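September, Skinner Street shop
Catberg tower clock, going train, notes continued

Started before seven this morning and it was worth it. The going train is apart, cleaned and laid out in order on the long bench, and I can finally see what we've got. It's a lovely thing! Every wheel is crossed out by hand and the spokes don't quite match each other, and there are scribe lines on the great wheel that someone never bothered to polish off. I don't want us polishing them off either. Please leave the back faces alone.

The paint on the frame is a different story. Under the gray there's a dark red, and under the red there's a thin green with what looks like a gold line along the lower rail. I only opened a patch the size of a thumb, inside the left leg, where it won't show. Covered it with tissue and tape for now.

Parts still to be bagged and labeled: the motion work, the click and its spring, all the taper pins. The pins are not interchangeable. I tried swapping a pair out of curiosity and one of them sat proud by a good bit.

On the green belt at the time of writing: one small black fitting, round bore in the middle, a mounting hole on each side.

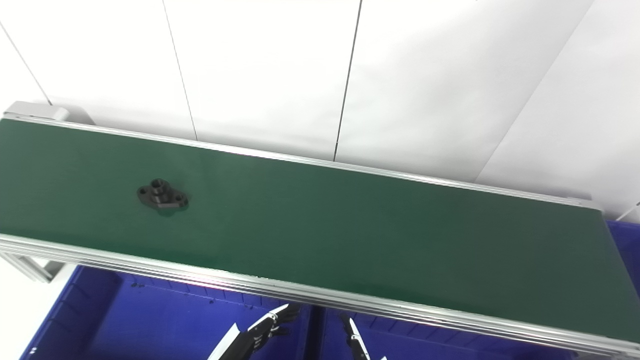 Pivots

Best news of the day. The center arbor pivots looked awful under the old oil, all brown varnish and grit, and I was ready to write off a day for turning them down. They cleaned up beautifully. There's a shallow groove on the front one and hardly anything on the back. Burnished both in the lathe at 700 rpm with the flat steel burnisher and a drop of Clovirari, and the groove is now something I can feel with a fingernail only if I already know where it is.

I tried it dry first on a scrap of old arbor and got chatter marks, so use the oil. Light pressure, keep the burnisher moving along the pivot, and stop as soon as it starts to look like black glass. It's very tempting to keep going.

The escape wheel arbor is less happy. Front pivot is tapered, thick at the shoulder and thin at the end, and the hole in the bushing has worn to match. That means the wheel has been leaning forward a little under load, and it explains the odd bright stripe on the edge of the pallets that puzzled us at the site visit. Very satisfying to have that one answered. Plan is to true the pivot, then ream and bush the hole. Bronze for the bush, from the Niltano bar, not the yellow stock in the drawer (I don't know what that is and it smears when you file it).

Checked depthing between the escape wheel and the third pinion with the two set up between temporary centers. Smooth all the way around apart from one spot, and the spot belongs to the pinion. One leaf has a burr at the root. Stoned it very gently and went around again with my eyes shut, just feeling for it through the arbor. Gone. I did this more often than I needed to, it's such a nice feeling when a wheel goes around like that.

Click spring

The old spring is cracked at the foot. It would probably run for another winter, but the click is all that holds a 50 lb weight up the tower, and I'm not putting it back. Cut a new blank from spring steel, filed to the old outline, drilled the foot before hardening. First one warped in the quench. I put it in flat, which was silly, and it came out like a potato chip. Second one went in edge first and stayed straight enough to use.

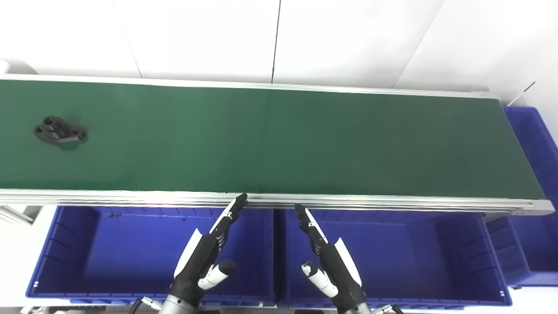
Tempered it in the brass filings tray until it came up an even blue, took it off, and let it cool on the firebrick. The color is gorgeous and will be under grease forever. Bent it by hand against the bench stop and it came back to the line each time. I'd like someone with a fresh eye to look at the foot before it goes on, especially the inside corner, where I left a bigger radius than the original had. The old one has a dead sharp corner there and the crack begins exactly in it.

Kept the old spring. It's tied to its own card with the first failed one, mostly so we can show them to the Catberg people side by side.

Pendulum

Measured the rod and bob again, from the bend of the suspension spring to the best guess at the center of the bob: 859 mm. It's a wood rod, straight grained, still varnished on three faces and bare on the fourth. I'd love to know how that happened. The rating nut is fine. The thread has a flat on it where somebody has used pliers, but the nut passes over the spot with no trouble.

The suspension spring has a kink near the top. New one needed. I have the right thickness of strip but it's narrower than the old one, so either we pair two strips with a gap between them or we order wider. I lean toward the pair. It keeps the bob from twisting, and there's room in the cock for the wider chops.

Test stand

Bolted the trial frame to the wall beside the back door this afternoon, and it's stiff, much stiffer than the old one on legs. I hung the bob from a scrap spring just to watch it swing and then stood there for far too long. With the old stand you could see the whole post nodding along. Now the frame stays put and the bob takes ages to settle.

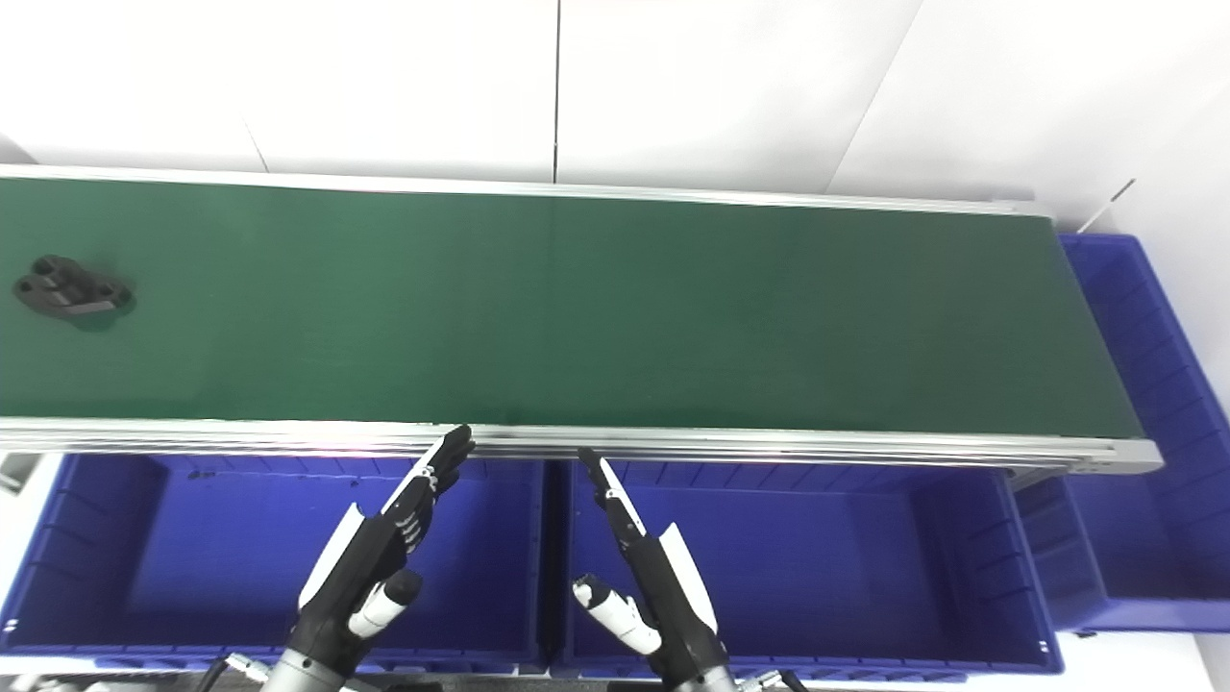
The drop from the barrel to the floor isn't enough for a full run, obviously, as it's an 8-day movement and the tower gives it plenty of height. For the bench trial we'll double the line through a pulley and rewind each morning. With the pulley we need twice the weight for the same pull at the barrel, so bring up the iron disks from the cellar. Watch the wall hook, I want to replace it with a through bolt before anything heavy hangs there.

To do next

Ream and bush the escape wheel front hole.
Order wider strip if the paired spring idea gets voted down.
Write up the paint layers properly, with a sketch of the frame.
Ask Catberg if anyone has old pictures of the clock room. Even a blurry one could settle the gold line.
More tissue. We're down to the last packet.

Stopped at 5:40. The third wheel is on the windowsill under a cloth, please don't move it.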